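Soltance Bridal Alterations – Workroom and Fitting Floor Safety Checklist

Last updated: November

4 min read

Inspector: Nazmiye Canpolat
Accompanied by: Mārtiņš Luik
Scope: fitting rooms, pressing station, cutting and beading tables, gown storage. Office and parking lot are covered separately.

Fitting rooms

1. Platform steps fixed and level. PASS. Room 2 platform was shimmed in the spring and has not moved.

2. Non-slip strip on front edge of platform. FAIL. Strip in Room 1 is lifting at the left corner. A train can catch on it. Replace before the next fitting.

3. Mirror anchors tight. PASS. All three-panel mirrors checked by hand at top and bottom.

4. Pins cleared between appointments. PARTIAL. Three pins found in carpet, Room 3. Magnetic sweeper to be used after every client, including consultations where no pinning was planned.

Pressing station

5. Steamer hoses free of cracks. PASS.

6. Boiler iron rests on heat-proof pad when idle. PASS.

7. Clearance between iron and hanging tulle at least 18 inches. FAIL. Measured less on the window side. Rail to be moved, not the iron – the outlet is where it is.

8. Extinguisher tag current, access clear. PASS. Garment bags had been stacked there at the last inspection. Floor is now taped.

Cutting and beading tables

9. Shears closed and stored flat when not in use. PASS.

10. Table surfaces smooth, no splinters or raised edges. PASS. Checked with a scrap of silk charmeuse; no snags.

11. Trays returned to their table at end of shift. PASS. Ha-neul Chae keeps the sign-off sheet.

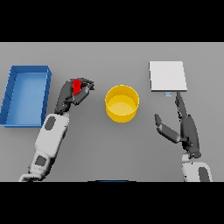 12. Task lamps have guards fitted. PARTIAL. One guard missing at the beading end. Part ordered from Rason.

13. Adhesives and spot cleaner capped and labeled. PASS. Decanted bottles now carry the product name and date opened.

Gown storage

14. Rail load within posted limit. PASS. 57 gowns on the double rail at time of check. Beaded gowns should be spread along the rail; five were bunched at one end.

15. Step stool locks when open. FAIL. Catch is worn. Stool tagged and removed from use.

16. Aisle clear to rear exit. PASS.

Follow-up

Items 2, 7 and 15 are assigned to Şengül Güler. Item 12 stays open until the guard is fitted. Items 4 and 14 will be raised at the shift meeting. Recheck to be done by Mārtiņš Luik, using this same form.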